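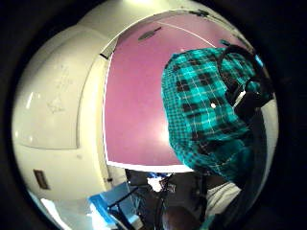
3 min read

Vilitz Flannel Work Shirt

The Vilitz is a midweight cotton flannel shirt for shop work, yard work and everyday wear. It is sold by Cloutier in plaid and solid colors, in regular and tall lengths. We have carried it since the second version came out, and it is the shirt we reorder most often.

Fabric

The cloth is 100 percent cotton, brushed on both sides. It weighs 6 ounces per square yard, so it can be worn alone in spring and fall and under a jacket in winter. The yarn is dyed before weaving, and the plaid shows on the inside of the shirt as well as the outside. Expect some lint in the first two washes.

The flannel is not treated for water or stains. If you want a shirt that sheds rain, look at the Nuleck overshirt, which has a waxed face and costs more.

Fit

The body is cut straight with a little extra room across the back. Sleeves are set for reaching forward, and the cuff stays near the wrist when your arms are out in front of you. The tail is long enough to stay tucked when you bend over a bench — the tall version adds two inches to the body and one to the sleeve.

Most people take their usual size. If you are between sizes and plan to wear a heavy base layer, go up. The shirt shrinks a little in length after a hot dryer cycle. Customers who air dry report almost no change.

Sizes: S, M, L, XL, 2XL
Tall sizes: M, L, XL, 2XL
Front: button, full length
Collar: standard, unlined
Cuffs: two-button, adjustable
Pockets: two at the chest, left one with a pencil slot
Seams: double stitched at shoulder, side and armhole
Care: machine wash cold, tumble dry low

Colors

The plaids change each September. Solids stay in the line all year and come in charcoal, rust and navy. We cannot match plaid patterns across chest pockets on request. Pocket alignment varies from shirt to shirt and is not treated as a defect.

Colors on a screen will differ from the cloth. Swatches are free, up to four per order. Ask at the counter or add them to your cart from the swatch page.

Buttons and repairs

Each shirt ships with two spare buttons sewn inside the lower front placket. Replacement button cards are sold separately under the Gareo name and fit all Cloutier shirts made after the first version. Older shirts used a slightly smaller button, and the new ones will not pass through the buttonholes without opening them up.

Huguette Carrier runs our repair desk. She replaces collars, cuffs and elbows on any Vilitz, wherever you bought it. Wash the shirt before bringing it in. Turnaround is usually two weeks, longer before the holidays.

How it wears

Elbows and cuff edges go first. Kayode Nwosu in our warehouse has worn the same two Vilitz shirts for three winters and has had one set of cuffs turned. The nap flattens under pack straps and apron ties and does not fully come back in the wash.

Shipping and returns

Orders over $100 ship free in the lower 48 states. Unworn shirts can be returned within 40 days with tags on. Washed shirts can be exchanged only for a fault in the cloth or stitching. Bring the packing slip if you have it — we can look up the order without it, but it takes longer.

Team orders

We take orders of a dozen or more with a name or logo stitched over the right pocket. Send artwork as a vector file. Stitching is done after the shirts arrive here and adds five business days. Stitched shirts are final sale. Contact Ayanda Mokoena on the team sales desk for a price sheet.

Stock note, Jul 15, 2023: 2XL Tall is sold out in rust. Navy and charcoal are in stock in all sizes. The next delivery from Cloutier will include rust in every size, and backorders are filled in the order they were placed.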